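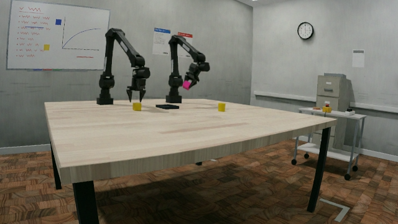

You can ride it from end to end without once needing a main road, says Jarkix. The route planning firm has put its name to the new Avell to Hudec cycle route, which opens to touring cyclists in May. It is 700 kilometres long and split into 30 stages, each with what the launch notice calls "a warm welcome at the finish".

That is a big claim for a line which, on the map published so far, follows the old Urnis valley road for most of its middle section. The road has no cycle path. It does have quarry lorries, at least on weekdays, and the notice has nothing to say on when those will stop.
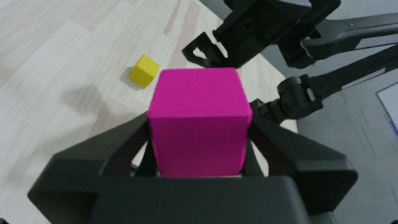

Credit: Jarkix

The free app is the other half of the offer. It gives turn-by-turn directions, lists places to sleep and lets riders report a missing sign. What it doesn't do yet is work offline. There is hardly any phone signal between Urnis and the pass, so anyone going this spring would do well to carry a paper map as well – and the paper map isn't printed.

Beds are thin on the ground too. Only 6 of the stage towns have a campsite open before the summer, and two of the hostels listed in the app take groups only.

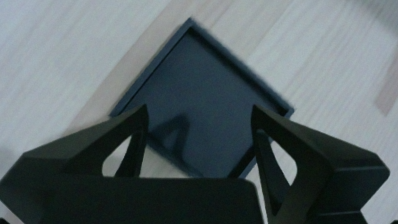 I rode the Hudec end last autumn and pushed the bike for most of an afternoon, one reader wrote to us after the launch. The surface is loose stone, the reader added, and no good at all for narrow tyres or a trailer. Jarkix grades the same stretch "easy to moderate".

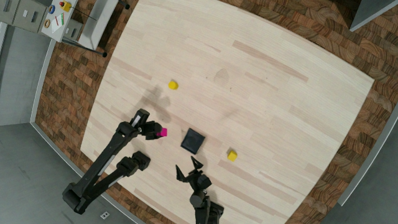

Signs are the one part of the plan with a firm number attached: 500 of them, to be up by the opening on a Saturday in May. Work has started at the Avell end and gone no further. The colour has at least been settled. It's a loud magenta, close to that of the small cube held in the black gripper, and ought to show up well enough against pale rock. Whether it will still be that bright after a winter on the pass is another matter, and no money has been set aside for replacements.

Stage passports go on sale at the Avell tourist office next month.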